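3.2 Storage of Small Parts in Home Workshops

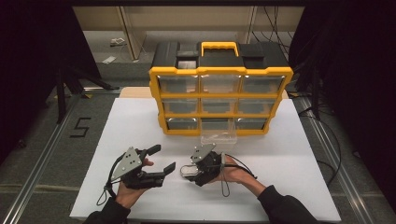
Figure 2. A nine-drawer parts organizer with a black lid and yellow carrying handle, one drawer sticking out below the bottom row.

Households in the Lorgate sample kept small hardware in three main kinds of container: reused food jars, divided trays, and drawer organizers of the general type in Figure 2. The survey form asked each household to name the container it opened most often in the past month and to say what it held. Of the 1,399 forms returned, most named jars first. Drawer organizers came second, and divided trays a distant third. This order held for renters and owners alike.

We had expected ownership of an organizer to go along with fewer repeat purchases, meaning cases where a household bought screws, anchors, or washers that it already had at home. The link was weak. Households with organizers reported nearly as many repeat purchases as those with jars. The stronger predictor was whether any container carried a label, even a handwritten one. Yilma reached a similar result in his earlier interviews in the Pal district, where people with labeled jars could say what they owned without getting up to look.

Clear fronts may partly stand in for labels. Respondents whose drawers were clear often wrote that they "just look," and few of them had labeled anything. Their answers on repeat purchases fell between the labeled and unlabeled groups. The form did not ask how full the drawers were or where the container was kept, and both probably matter. A clear drawer on a high shelf in a dim garage is of little help, and several people wrote as much in the comments box.

Moving house had a larger effect than we planned for. The February mailing reached many households that had changed address within the past 2 years, and these reported the most mixed storage, often a single box holding hardware from every room. Containers with a handle were more likely to have been moved with their contents in place. Jars were more often emptied into bags and then never sorted again. We treat recent movers as a separate group in Section 4.

Fuad Yilma coded the open comments, and a second reader checked 800 of them. The two disagreed mainly on the word "bin," which some respondents used for a drawer and others for a large tub. We coded it as a tub unless the comment said otherwise. Forms with no container named were left out of the tables but kept in the count of returns.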